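Moving 51 miles with a sourdough starter, a freezer full of stuff and no idea what to do about the marble

Asked 4 May 2022
2 answers
200 views
Share

Right, hope this is the correct section. We complete in a few weeks, moving from Drillcombe up to Tornonness way, and I've got myself in a knot about the kitchen. Everyone bangs on about boxes and bubble wrap and the sofa. My worry is the kitchen. Specifically:

The new place has a white marble worktop. Proper marble, the sellers were very pleased with it. Our old one is wood and has had everything done to it. Hot pans, beetroot, a whole bottle of soy sauce once. I cook a lot, curries mainly, plus I bake, and I use lemon in pretty much everything. Survey says nothing about it obviously. The sellers left a note saying "wipe with Wunden, seal every year" and thats it. Don't know when it was last sealed.

So what do I need to know before I unpack? Is turmeric going to be the end of it? Can I knead straight on it? And do I seal it before we move in or after, because we've got the keys 2 days before the van comes and I could do it then if I get a move on.

Also, second question, sorry. The freezer. Do people really empty it or do you just tape the door and go. It's 51 miles but the A road is slow.

Thanks in advance, typing this on my lunch.

54 shares
Comments (2)

> Is it polished or the dull finish? Makes a difference

> Polished I think? Shiny anyway. Sellers said honed but it has a shine on it so who knows. (OP)

Answer 1
Accepted by the person who asked

Had marble in two kitchens now so will try and be useful. Bit rushed, kids' tea on.

Two separate problems and people mix them up. Staining is when something soaks in. Turmeric, red wine, oil, tea, beetroot. Sealer helps with that. It slows it down, gives you time to wipe. Etching is when acid eats the surface and leaves a dull mark. Lemon, vinegar, tomato, most bathroom sprays, fizzy drinks. Sealer does nothing for etching. Nothing. I sealed mine twice the first year thinking I'd done it wrong.

So the lemon is a bigger worry than the turmeric. Get a big board, bigger than you think, and do all the chopping and squeezing on that. I've got one that hangs over the front edge with a lip on it. If you get juice on the stone wipe it straight off, wet cloth, then dry. You'll still get marks. Mine has a ring from a gin and tonic that I see every single morning when the light comes in and after a year or so I stopped minding. If you can't stand the idea of marks then you might want to ask somebody about getting it honed, as etches hardly show on a matt finish compared with a shiny one.

Testing the seal. Drop of water, leave it ten minutes, wipe. If there's a dark patch underneath its drinking it up and needs doing. If not leave it alone. Try a few places, near the hob and by the sink especially, the bit by our sink always goes first.

When to seal: yes, do it in the gap before the van. Definately. You will never have that worktop clear again. Clean with plain water and a drop of washing up liquid, let it dry overnight, and I mean overnight, then sealer on, wipe off what hasn't soaked in after however long the tin says, don't let it dry into a haze. Windows open. Read the tin for how long before you can put things on it, mine said a day. I don't know Wunden, is that the cleaner or the sealer? Check the back. If it says anything about citric or limescale don't put it anywhere near.

Kneading straight on it is fine, lovely in fact, stays cool. In August it's the only place I can do pastry. Flour down, scrape up after with plastic and not metal.

Hot pans no. It might take it, it might crack. Trivets.

If you do get a stain, bicarb and water in a thick paste, cling film over, leave it a day, then rinse. Works on oil mostly. Did nothing for my tea one.

Freezer, empty it. Eat it down from now. We had fish pie and peas for what felt like a month. Whatever's left goes in a cool box packed tight, no gaps, and 51 miles is nothing if you don't keep opening it. Defrost the day before or you'll have water all over the van and the removal firm will be annoyed, some won't take it at all. Stand it upright. If it has to go on its side then leave it standing at the other end a good few hours before you switch on, check the manual.

Starter: jar half full, lid on loose, in the footwell. Feed it the day before and not the morning of. Mine went up the inside of a tote bag.

14 people found this helpful
Share
Comments (3)

> Thank you!! Water test is going on the list. Have bought a massive board already (OP)

> Second the point about sprays. My mum did hers with a kitchen descaler, dull streaks all the way down

> Whats a fair price for honing?

Answer 2

Not read all of the above so sorry if repeating.

Just keep stuff OFF it. That's the whole trick. I see people seal it and baby it and then park a row of oil bottles along the back with a ring under every one. Put oils and vinegars on a tray with an edge.

Removals wise, we used Sandhu, the local lot, no complaints. They wanted the kitchen boxes marked on two sides and not the top, makes sense as you can't read the top once they're stacked. Pack the kettle last. Mugs, teabags, bog roll, one saucepan, phone chargers, all in one box which goes in your own car. Write DO NOT LOAD on it. Ours got loaded. 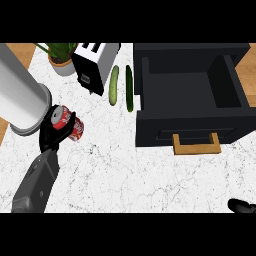 Plants are the thing people forget when they're moving, so think about yours now. Removal firms often won't carry them, and if they do it's at your own risk. Ease off the watering a couple of days before so the pots aren't heavy and dripping, stand them in a box with newspaper stuffed round, and put them in last so they come out first. Then at the other end they get dumped on the nearest surface, which is your new kitchen top, and people leave them there for weeks. A potted plant on white marble with gray veining like that does look nice, I'm not saying don't, but put a saucer under, and something under the saucer too if it's unglazed terracotta because that sweats. Lift it once a week and wipe. Same for anything with a metal rim on the bottom, tins, canisters, shaving foam in the bathroom. Rust marks are a pig to shift, bicarb won't touch them. Little felt pads from the hardware shop, stick them on, done. Felt gets grubby though so swap them, or use the clear rubber sort, but test those first, a cheap set left yellow dots on my sister's windowsill.

Also don't stand on it. Sounds daft but when you're putting curtains up on the first night with no stepladder unpacked you'll be tempted. Especially not near the sink cutout where it's thinnest. Same goes for whoever comes to fit the blinds, tell them.

Freezer: taped ours shut and went, food was alright. But it was a short hop, not 51 miles. And it was cold out. So probably do what the other one said.

Oh and take meter readings at both ends, photo on your phone with the date. Nothing to do with marble but you'll thank me. And find the stopcock before the van turns up, ours was behind the bath panel and took half the afternoon. Put the bin day in your phone as well, we missed the first two collections and had all that cardboard sat in the hall.

3 people found this helpful
Share
Comments (2)

> Good shout on the stopcock, hadnt even thought. Would a cork mat do under the plants or does that stain as well? (OP)

> Cork's ok if it stays dry. If it gets soaked it can leave a brown mark, same as a teabag really. Cut a bit of plastic to go underneath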